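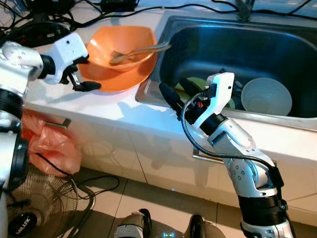 Chapitre 4
L'attention au souffle dans les traditions contemplatives

Objectifs du chapitre
– Situer l'attention au souffle parmi les pratiques décrites dans les chapitres 2 et 3.
– Distinguer concentration et observation ouverte.
– Lire un carnet de pratique et en tirer des éléments de comparaison.

4.1 Une pratique ancienne, des usages différents

Le souffle est l'un des objets de méditation les plus répandus. On le trouve dans les textes du bouddhisme ancien, dans le yoga classique, dans certaines formes de prière de l'Orient chrétien et dans plusieurs confréries soufies. Les gestes se ressemblent : on s'assoit, on réduit les mouvements, on porte l'attention sur l'air qui entre et qui sort. Les buts, eux, varient beaucoup d'une tradition à l'autre, et il serait imprudent de conclure à une origine commune à partir de la seule posture.

Dans les textes en pali, la méthode porte le nom d'anapanasati, littéralement « attention à l'inspiration et à l'expiration ». Le pratiquant constate d'abord que la respiration est longue ou courte. Il ne cherche pas à la modifier. L'exposé classique compte seize étapes, réparties en quatre groupes : le corps, les sensations, l'esprit, les phénomènes. Nous n'étudierons dans ce chapitre que les deux premiers groupes.

Le yoga procède autrement. Le pranayama règle la durée des phases du souffle et introduit des temps de rétention. Il s'agit d'un exercice dirigé, que les manuels traditionnels conseillent d'apprendre auprès d'un enseignant.

4.2 Concentration et observation ouverte

On appelle concentration le fait de ramener l'attention sur un seul objet chaque fois qu'elle s'en écarte. L'observation ouverte laisse au contraire les sons, les pensées et les sensations se présenter, sans en choisir aucun. Beaucoup d'écoles enseignent la première avant la seconde ; d'autres les mêlent dès le début. Le vocabulaire n'est pas fixé en français – on lit aussi « présence ouverte » ou « attention sans objet » – et l'étudiant notera à chaque lecture le terme retenu par le traducteur.

Une confusion fréquente consiste à prendre la distraction pour un échec. Dans la plupart des méthodes, le moment où l'on s'aperçoit de la distraction fait partie de l'exercice.

4.3 Document : extrait du carnet de Larysa Vasylenko

Le carnet a été tenu en mars, pendant un séjour au centre Ekwood dirigé par Canan Başaran. Deux séances quotidiennes étaient prévues.

« Matin. Je compte les expirations jusqu'à dix, je perds le fil à quatre. Je recommence. Le genou gauche me gêne plus que les pensées. Le soir, j'abandonne le compte. J'entends la pluie, puis ma respiration, puis je pense au train du retour. »

Questions préparatoires
1. Quel passage relève de la concentration, quel passage de l'observation ouverte ?
2. Comment l'auteure parle-t-elle du corps ? Comparez avec le premier groupe de l'anapanasati.
3. Rédigez un commentaire de 200 mots sur la place du compte dans cet extrait.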